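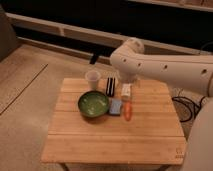 The bamboo table, with the green bowl and a plastic cup on it.

Moving a one-bedder interstate – backload, trailer or sell the lot?
Posted by Jasper Wouters, Dec 11, 2019

Hi all, long-time reader and first-time poster. I'm moving to Tredstead for work in the new year and I can't decide what to do with my furniture. It's 413 kilometres door to door and I've only got a one-bedroom flat, so we're not talking about a grand piano here. Queen bed, couch, fridge, washing machine, a bookshelf, the bamboo table, a desk and then however many boxes the kitchen turns into once I start (I keep finding more baking trays).

Cloko quoted me $648 for a backload, where your stuff goes in whatever space is left on a truck that's already heading that way. Sounds great, except they can only give me a four-day window for delivery and I start work on the Monday. Mum reckons I should sell everything and buy again at the other end. My brother reckons I should hire a trailer and do it in 2 trips, but my brother also isn't offering to drive.

Has anyone done a backload? Did your gear turn up in one piece? And is it worth dragging an old fridge across a border, or should it go on the nature strip? I'm mostly attached to the couch and the table, if that helps. The bookshelf can take its chances.
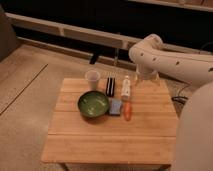 Oh, and I forgot to say, I'm on the second floor with no lift and a tight turn on the landing. The couch came up in one piece when I moved in, but there was swearing. The new place is ground level, thank goodness.

nigatu
I did a backload in September, with a different mob, and I'd do it again. The price is good because you're fitting in around somebody else, so the window is the trade-off and there's not much point arguing over it. What I did was drive up with a swag, a kettle, work clothes and enough towels, and camp in my own lounge room until the truck came. It was day three for me. Bit of an adventure really!

Things I'd check before paying a deposit:

Ask if the quote is by volume or for the whole job. Mine was by volume and I'd underestimated the boxes, so the final bill went up. Measure everything, including the bits that stick out.

Tell them about the stairs now. Stairs are often an extra charge and they won't be happy to find out on the day.

Ask about transit insurance, and whether it covers boxes you packed yourself. Mine didn't! I took the plates in the car with me for that reason.

Take the legs off anything that has legs. Pop the bolts in a zip bag and tape the bag to the underside of the thing it belongs to. Use masking tape on timber or bamboo – packing tape can lift the finish, and I've got a chest of drawers with a bald patch to prove it. An old doona cover makes a good wrap for a tabletop too, much nicer than plastic if it's going to be sitting in a hot truck.

With the fridge, defrost it a day ahead, prop the door open with a rolled tea towel and ask them to keep it upright. If it's more than ten years old I'd leave it behind, but that's me.

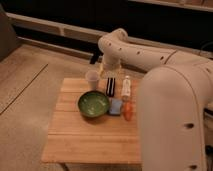 For the couch, measure the diagonal as well as the length, and take the feet off first. That got mine around a landing I'd have sworn was impossible. If it still won't go, some couches have arms that unbolt under the fabric flap at the back.

kezza_b
sell it all mate. moved twice with furniture and once without and once without was the best one

Jasper Wouters
Thanks both. Rang Cloko this arvo and they said the quote is for the whole job but stairs are extra, so good call there. Transit insurance is through Cleduvico and I'm still reading the fine print. Fridge is going to my neighbour, couch and table are coming with me. Does anyone know if you can put a washing machine on a truck without those transit bolts? Mine are long gone.

nigatu
Look up the model number, you can usually buy a new set of bolts pretty cheaply. Failing that, drain it properly, pack towels firmly around the drum and keep it standing up. Not perfect but it's what I did.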